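Danica Milošević has made wooden boards for 26 years, most of them for kitchens. These days she gets as many orders from preschools as from cooks. Teachers want a flat, heavy surface that stays put while small hands push blocks around on it.

"A tray slides and a carpet is lumpy," she says. "A kid stands a cylinder up on carpet and it falls over. Then you have tears."

She started out at Basetti, a furniture shop that closed its board line, and went out on her own with a used planer and a bench in a shared building. Her boards are maple. She glues up wide strips, leaves the seams plain, and stops sanding earlier than she used to.

"People ask me to hide the seam. I can, with filler, but it looks worse in two years. I would leave it."

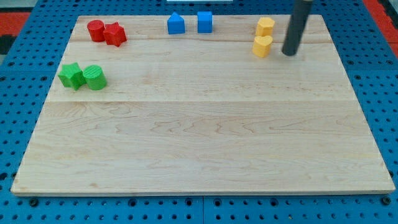

Sorting by color is what most of the children do first, Milošević says. She learned this from Špela Grgić, a preschool teacher who bought one of the early boards and let her sit in for a morning in September. Shape comes later, and some children never bother with it. They put the red ones together, then the green ones, and consider the job done.

"I thought they would go for the stars and the hearts," she says. "They did like the hearts. But they put the heart with whatever else was yellow."

The visit changed how she finishes the wood. She had been using a glossy coat, and the blocks skated on it. Now she uses oil and keeps the color pale - a dark board makes the blue pieces hard to pick out in a dim room.

She doesn't make the blocks herself. Schools usually have their own, and she has no wish to cut stars.

"I tried a star once. Five points, and I broke three of them."

A board takes her roughly 2 days, not counting the time in the clamps. She is booked through the winter and isn't looking for help.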